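Speaker notes, gripper comparison talk
Sang-wook Kwak, 29 November 2021

Start slowly. Many people in the room know arms better than grippers, so say first what we compared: two parallel grippers, the Turholm and the Ulitz, on the same arm, with the same controller settings. Only the fingers and the gripper body changed.

Say why cutlery. It is thin, it is shiny, and it lies flat on the table. Our customer Ahuja asked for table setting, and we believed in July that plates would be the difficult part. We were wrong about this.

Next two pictures, wrist camera. Give the audience time to look. 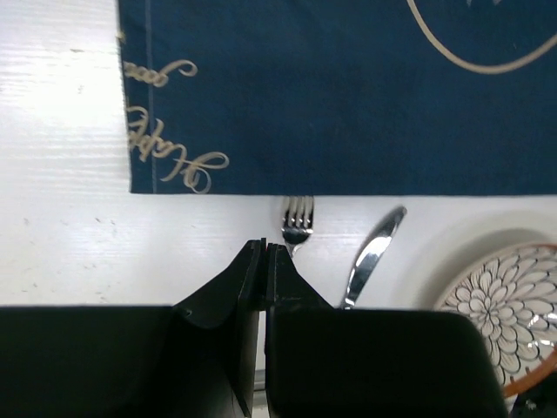
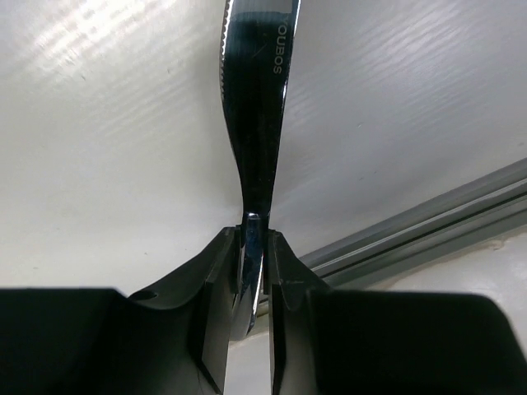
Fork and knife on the table in the first, knife between the fingers in the second.

Explain the test. Each gripper made 100 attempts with the fork and 100 with the knife. We counted a grasp as good only if the piece stayed in the fingers for 5 seconds. Please mention that we did not change the finger pads during the test, someone always asks.

Main point: closing force was less important than we expected. The shape of the fingertip was more important. With a wide tip the finger touches the table before it reaches the metal, and then the controller stops the arm.

Second point: reflections. The wrist camera sees bright lines on polished steel, and the Wivis software sometimes takes such a line for the edge of the object. We lowered the exposure and it became better, but the dark parts then had less detail.

If there is a question about price, say that I will answer after the talk.

Then go to the table of results. Read only the knife rows aloud.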